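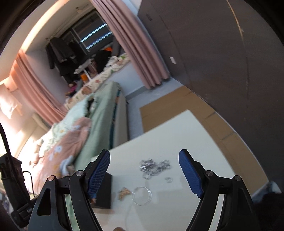
Ánh Mạch
List moderator, Sikdale Allotments

Rutilio Bermúdez wrote:
> Is the water going back on in February or not? I have 200 leeks
> and one watering can.

Not. Arriaga have quoted us 1,519 for the new standpipe, and we have some 1,000 in the kitty, so the leeks must pray for rain like the rest of us. I've asked if they'd do it in two goes — no reply yet.

Plot 12 has offered a water butt. It leaks, but slowly, and the lid is nice.

Please stop replying to the whole list about slugs.

Ánh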